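Accueil - Galeries - Bureau - Papeterie - Archives - Contact

Petits rangements de mars

J'adore les organiseurs de bureau, je crois que ça se sait maintenant ! En mars je me suis remise aux cartes, celles qu'on garde dans une enveloppe pendant huit ans sans jamais les regarder, et j'ai enfin trouvé une façon de les avoir sous les yeux. Un bloc blanc à tiroirs, un présentoir transparent à côté, et le reste va dans une boîte (j'en ai 600 à trier, souhaitez-moi bon courage).

Le fond marbré brun-rouge, c'est mon chouchou - tout ce qui est blanc ressort tellement bien dessus !

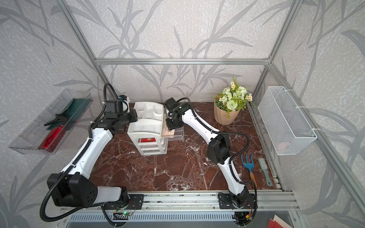

Une petite carte beige juste devant le présentoir, et du rouge et or derrière la façade translucide d'un tiroir.

Pour les compartiments du dessus, je conseille de commencer par les plus grands et de laisser une case libre. Il y a toujours une gomme ou un trombone qui arrive le mercredi soir ! Les tiroirs, eux, je les réserve au plat : enveloppes, étiquettes, petites boîtes. Et le présentoir, avec ses marches, permet de changer de carte selon l'humeur, ce que je fais beaucoup trop souvent.

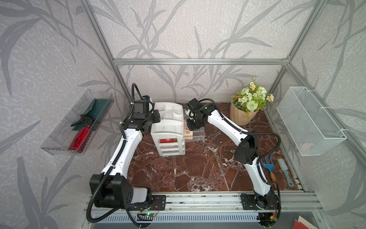
Caractères chinois rouges sur carte brun clair, contre l'acrylique. Au fond à droite, les fleurs artificielles dans leur pot pêche - j'aime surtout le pompon tout rond.

La prochaine galerie sera consacrée aux boîtes à timbres, j'ai déjà deux modèles en tête.

Commentaires

Gunārs Kivi
Très joli, le pot cannelé ! Les petites marguerites blanches vont bien avec le papier peint gris.

Irlow
J'ai le même genre de bloc à trois tiroirs et je n'arrive pas à y glisser mes carnets, ils sont trop épais. Tu les mets où, les tiens ?

Pokska
Vivement les boîtes à timbres. J'en suis à 1 236 timbres et ils dorment tous dans une boîte à chaussures...

Galerie précédente - Galerie suivante - Haut de page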